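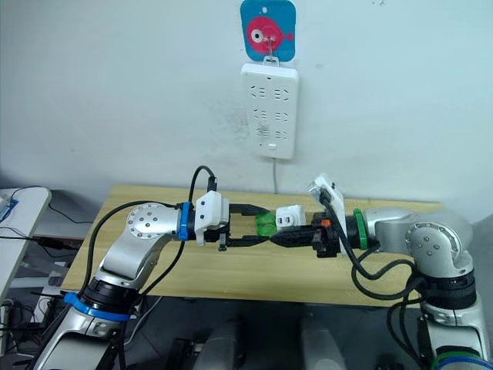

Home Features Interviews Local Business Archive Contact

Small rooms, old wiring: a talk with a landlord's electrician

25/12/2021

The electrician who looks after the rental flats on Zemivwood's east side asked that we leave the name out. The trade is small there, and most of the customers know each other. We spoke in the office of Totavora, the repair firm that has handled the buildings for the past 17 years, between a call about a dead hallway light and another about a buzzing doorbell.

The east side was built in a hurry. There are 44 flats in the three blocks, and most have one double outlet per room. When they went up, a tenant owned a lamp, a radio and maybe a refrigerator.

"People ask me what was wrong with the builders," the electrician said. "Nothing was wrong with them. One double outlet in a bedroom was generous. Then everybody bought a computer, and then two phones, and a heater for January."

The heater is the subject that comes up most. Totavora gets 20 or so calls in a normal month, and in January the number climbs past what two people can answer. Many are for the same thing, a breaker that trips in the evening and won't stay on.

"I ask what's running. They say nothing. I ask again and it's a space heater, a kettle, and the hair dryer in the next room on the same circuit. The breaker is doing what it's there for. I had a man ask me to put in a bigger one so it would leave him alone. I told him the wire in the wall is the same wire, and it'll get hot whether the breaker cares or not."

Space heaters should go straight into the wall outlet, the electrician said, and never into a power strip or an extension cord. The same goes for portable air conditioners. Strips are fine for small loads: a monitor, a lamp, chargers.

"What I don't like is one strip plugged into another. I went into a flat last winter and there were five of them, end to end, going under a rug to the balcony door. The last one was running a string of lights. I felt the plug on the first one and it was too warm to hold. She'd had it that way for years. She said it had never been a problem, and she was right up to then."

We asked what a tenant should look for. The list was short. A plug that is warm to the touch, a brown mark on an outlet, a crackle when something is switched on, a cord that has gone stiff. Any of those is a reason to unplug and call. A loose outlet that lets the plug sag counts too.

"They wait. They think they'll be charged. In these buildings the outlet belongs to the landlord, and he pays me. I wish he'd put that on the notice by the mailboxes."

The landlord, Droduso, bought the blocks from the city and has begun to rewire them a floor at a time. The work takes 5 days per flat, with the tenant still living there. Walls are opened on the first day, and the plaster goes back on the last — if the plasterer shows up. So far one stairwell is done.

"The new kitchens get three circuits. The old ones had one, and it fed the bathroom light too. You'd run the toaster and shave in the dark."

Some tenants have refused the work, mostly older ones who don't want dust on the furniture. The electrician doesn't argue with them. They get a smoke alarm, a check of the outlets, and a new panel if the old one still has screw-in fuses.

The fuses are saved in a coffee can in the van. A few are stamped Jelínek, and the electrician hasn't found out who made them. "I keep meaning to look it up. They're good porcelain. I took one apart and the contacts were still clean."

Before the doorbell call, we asked about the hours. The phone is on until nine in winter. After that it goes to a machine, and the electrician listens to it at six the next morning over breakfast.

"If there's smoke, don't call me. Call the fire department. I've had messages from people who were standing there smelling it, asking could I come by Thursday or so. Turn off the main and get out. I can look at it after."

We use cookies to remember your settings. Accept Decline More information

Contact the editors Copyright notice Back to top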